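Haritz Gear Assembly – data card

Haritz is a set of two-arm teleoperated demonstrations collected for imitation learning. All of it concerns one family of tasks: picking up small metal gears and placing them on a round plate.

Contents

The set holds 329 episodes across 6 task variants. The variants differ in which gears start on the plate and which start on the cloth. Each episode has the camera streams, joint positions for both arms, gripper opening and a short text instruction. An episode runs to up to 3,000 time steps.

Collection

Episodes were recorded by Neusa Amaral and Fatos Begović. The operator lays out the parts by hand, starts the recording and drives both arms until the task is done or given up. Failed attempts are kept and carry the flag success = 0. Please filter on this if you only want clean runs.

All parts sit on a dark cloth. It was not ironed or pulled flat between episodes, so the creases move about. We left this in on purpose – a policy trained on one fixed background did badly for us when the cloth shifted.

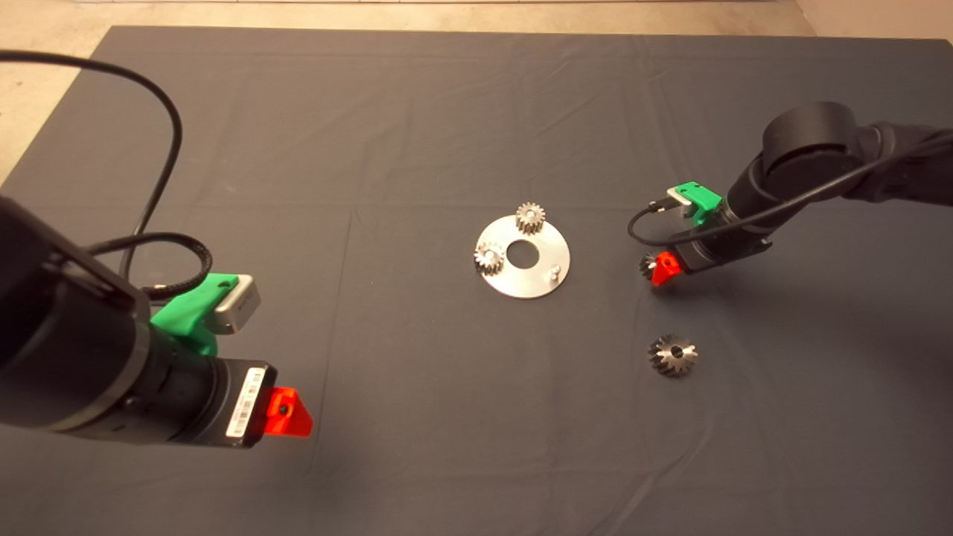
Gear positions were changed by hand for each episode and were not measured. There is no ground-truth pose for any part.

Known problems

- In 16 episodes the wrist streams start late. They are listed in late_start.txt.
- Bare metal throws highlights, and small gears can be hard to pick out in the head view.
- A gripper often hides the gear it is holding. Use the wrist views for the last part of a placement.

Changes

Mar 13, 2023 – instruction text checked by Maham Orakzai, spelling made consistent.

Contact: Todor Papadopoulos, Fluvent | © 2023 Fluvent | Back to top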